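Durholm Business Units, Branness
Fire and General Safety Inspection: Checklist with Comments
Period covered: June
Inspected by: Normunds Rozīte
Reply for the occupiers: Justinas Urbonaitė

Items are marked Satisfactory, Action or Not Inspected. Occupiers are to reply in writing to every item marked Action.

1. Escape routes
1.1 Main stair clear to full width: Satisfactory
1.2 Rear corridor clear: Action
Comment: Flattened cartons were stacked beside the meter cupboard. The width left was 598 mm, which does not meet the site rule. Cartons are to go to the yard store on the day of delivery.
1.3 Final exit doors open without a key: Satisfactory

2. Fire doors
2.1 Self-closers: Action
Comment: Door 7 does not close fully onto the latch from a half-open position. The closer is to be adjusted and the door tested again from three positions.
2.2 Seals and hinges: Satisfactory
2.3 Signs on both faces: Satisfactory

3. Electrical and data
3.1 Fixed wiring certificate displayed: Satisfactory
3.2 Portable equipment labels in date: Action
Comment: Two extension leads in the Semora unit carry no label. They are to be withdrawn until tested.
3.3 Network leads kept off walkways: Action

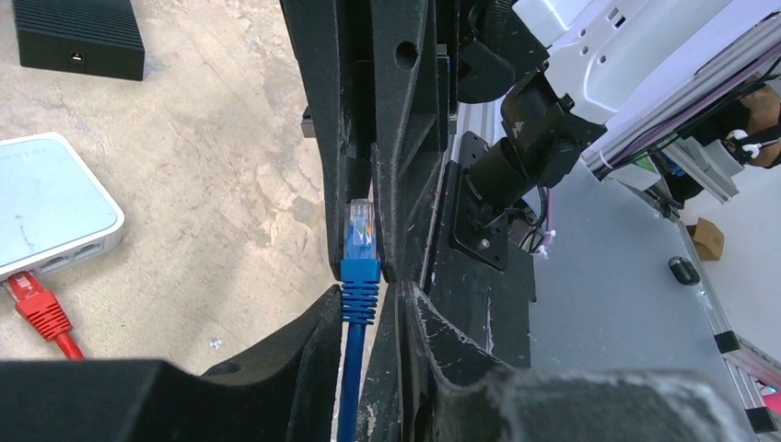
Justinas Urbonaitė replied that the leads crossing the walkway in the Kļaviņa unit would be moved to the high-level tray before the next visit, and asked whether a rubber floor cover would be accepted until then. A floor cover is accepted for this period only, provided both ends are taped down and the cover does not lie across a doorway.

4. Alarm and emergency lighting
4.1 Weekly call point test recorded: Satisfactory
4.2 Panel free of faults: Satisfactory
4.3 Emergency lights, monthly test: Action
Comment: The log has no entry for the upper landing. The test is to be carried out and entered by the person who does it.

5. Work areas
5.1 Benches and floors tidy at close of work: Satisfactory
5.2 Hand tools returned to store: Satisfactory

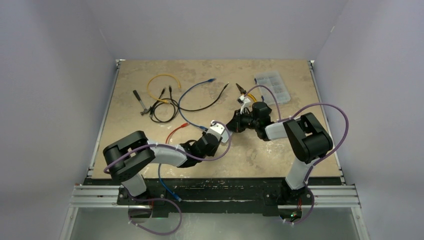
5.3 Waste bins emptied daily: Action
Comment: The bin by the goods door was full at 8.15 am. The cleaning contract allows for an evening collection and the occupier should confirm that it is taking place.
5.4 Heaters clear of stored goods: Satisfactory

6. Extinguishers and first aid
6.1 Extinguishers serviced and on brackets: Satisfactory
6.2 First aid boxes stocked: Action
Comment: Eyewash in the ground floor box is out of date. Replace.

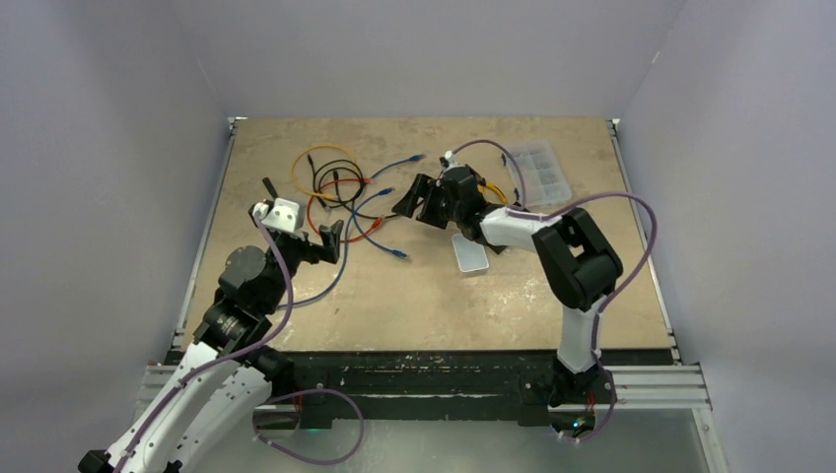

6.3 Accident book available: Satisfactory
6.4 Names of first aiders displayed: Action
Comment: The notice by the entrance lists a person who has left. The telephone extension should now read 285.

7. Roof and plant room
7.1 Access hatch locked: Satisfactory
7.2 Plant room free of storage: Not Inspected
Comment: Key not available at the time of the visit. To be inspected with the items marked Action.

Copies: site office; all occupiers; file.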